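Por Benedito Damasceno
Febrero
209 compartidos · 11 comentarios

La segunda mano

Misaki Uchida anotó la deriva del par de cierre y pasó a la columna siguiente. Los dedos Zistia perdían fuerza a partir del ciclo 200. Los Guteck no perdían nada, pero marcaban el cable.

El protocolo de Tosness cabía en una hoja. Aproximación vertical, cierre a velocidad constante, retención, apertura. El objeto era siempre el mismo: un tramo de cable negro apoyado en el suelo. El contrato hablaba de 2.991 ciclos por juego de dedos y no explicaba la cifra.

A las cuatro de la madrugada el controlador registró un cierre que ella no había ordenado. Duración normal, corriente normal. Abrió el archivo, buscó el origen de la orden y encontró el campo vacío. Lo clasificó como error de escritura y siguió.

El segundo llegó treinta ciclos después. El tercero, a los treinta exactos. Cambió los dedos, reinició el controlador, desconectó la red. El cuarto llegó igual.

Llamó a Sulemana, que había escrito la rutina de retención antes de dejar la empresa.

—¿Qué intervalo? —preguntó él.

—Treinta.

—¿Y la fuerza?

—La mínima detectable. No sujeta nada. Toca y suelta.

Hubo un silencio en la línea. Ella oyó que él movía una silla.

—Eso lo puse yo —dijo Sulemana—. En la primera versión. El sensor izquierdo perdía el cero y había que tocar algo para recuperarlo. Lo quité hace años.

—No está quitado.

—Entonces alguien restauró una copia antigua.

Comparó las versiones mientras él esperaba. La rutina no figuraba en ninguna. Lo dijo en voz alta, con el número de línea donde debería haber estado, y Sulemana le pidió que lo repitiera.

—¿El sensor conserva el cero? —preguntó después.

Misaki miró la gráfica. La línea era plana desde el primer cierre sin orden. Antes de eso, no.

—Lo conserva.

—Déjalo hasta el final de la serie.

Colgó. En la casilla de incidencias escribió «recalibración periódica, origen sin determinar» y firmó. Faltaban seis ciclos para el siguiente. Llevó el brazo a la posición de espera, con los dedos juntos, y puso la mano sobre la mesa, lejos del botón de parada.

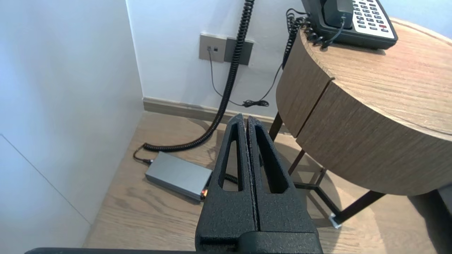 Los dedos en posición de espera, junto a la mesa del teléfono.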